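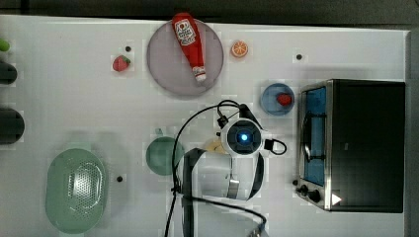
09/12/2025

Loltura load-in, day one. Hall cold, doors open for trucks till lunch. Strings on risers, decks and electronic perc center front, choir behind plexi. Choir count went up again, lost the back row of seats on house left.

Click track: new server from Grallulex, build 1459. Boots fine. Dropped out twice in the second medley, same bar both times, so probably the file and not the box. Re-exported at 48k. Ran it four times after, clean. Leave old build on the spare anyway.

String mics
- clip-ons for violins and violas, all passed
- cello 3 buzzing, swapped cable, still buzzing, swapped pack, gone. Pack in the red bin w/ tape on it
- basses on DI plus clip. DI only when the kick is in, clip is useless there

Low end is the headache. Room rings badly under the choir stalls when decks and basses play together. Pulled a notch on the subs, better in row F, no differnt in the balcony. Tried flipping polarity on the left sub, worse. Put it back. Want to try the cardioid setup tomorrow but need the riser moved back first and the stage crew won't love that.

Conductor monitor: wants less piano, more vocal, screen lower. Done, done, half done (stand doesn't go any lower, need the short one from the Bratadow truck).

Seats on sale for the night: 1582. Minus 600 for the schools matinee, which is stalls only, balcony closed. Do a separate scene for that, quieter overall, lose the balcony delays. Don't forget to turn them back ON for the evening. We did this in June and got letters.

Makris desk: show file saved as loltura_v7. v6 has the wrong patch for brass, do not load. Brass are now 33–40. Harp moved to 41, label on the desk still says 32, fix.

Encore still not decided. Either the piano house one or the long one with choir. Have cues for both. Long one runs over curfew if the interval slips even a bit, told production, no anwser yet.

Tomorrow
- riser, subs
- short stand
- relabel harp
- spare pack batteries, we're low
- full run w/ choir, 2pm, click to all of them this time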